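Drustdale Playhouse - Stage and House Safety Checklist
Inspection before the winter student production, December 2024
Seats in use: 419. Status codes: P pass, F fail, R recheck.

1. Exits and aisles
1.1 Exit doors open fully from inside, no key needed - P
1.2 Exit signs lit on battery - P
1.3 Aisle lights, house left - R
Comment: Two lamps in row K are dim. Replace both and test with the house lights out.
1.4 Aisle width clear of added chairs - P

2. Stage floor and traps
2.1 Deck screws flush, no splinters - F
Comment: Raised screws along the downstage edge. The dance numbers are done in soft shoes, so this has to be closed before the first rehearsal on stage.
2.2 Trap cover locked and marked - P
2.3 Glow tape on step edges - R
Comment: Tape on the upstage stair unit dates from the May musical and has lost most of its glow.

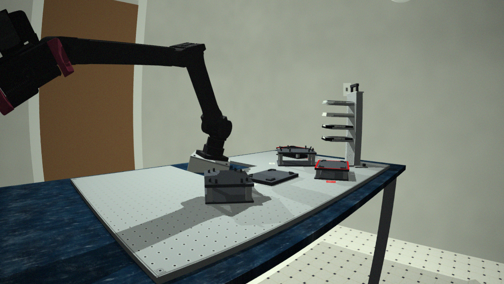

2.4 Orchestra pit rail secure - P
Comment: Rail bolts tightened at the last visit. No movement found.

3. Rigging and overhead
3.1 Load plates posted at each batten - P
Comment: Batten 4 is posted at 700 lb. The painted forest drop and its pipe weigh 150 lb together.
3.2 Safety cables on all hung fixtures - F
Comment: Missing on one Kalta spotlight, second electric, stage right. Fixture tagged out.
3.3 Rope locks hold under load - P
3.4 Fly rail clear, access limited to trained crew - P

4. Scenery and props
4.1 Flame treatment certificates on file - R
Comment: Certificate on hand for the Riviere drapes. None found for the cottage roof. Do not hang the roof until the paper is in the binder.
4.2 Platforms braced, legs bolted - P
4.3 Prop weapons locked up between calls - P

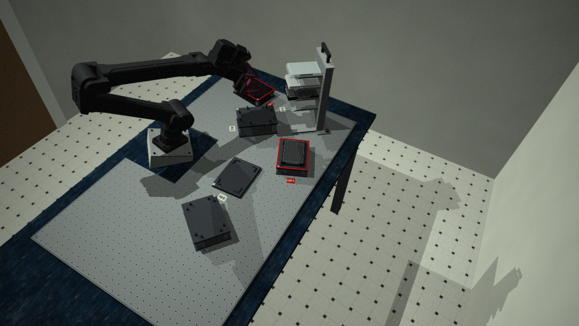

Robot arm and perforated breadboard, computer rendering.

5. Electrical and sound
5.1 Dimmer room clear of storage - F
Comment: Costume racks in front of panel B. Move them to the scene dock.
5.2 Cables crossing walkways covered - P
5.3 Backstage headset check, all stations - P
Comment: Station 3 has a slight hum - acceptable for use.

6. Follow-up
Items 2.1, 3.2 and 5.1 must be closed before cast members are on stage. Items marked R are due by final dress. Send closing notes to the Darketmont district office with form 83.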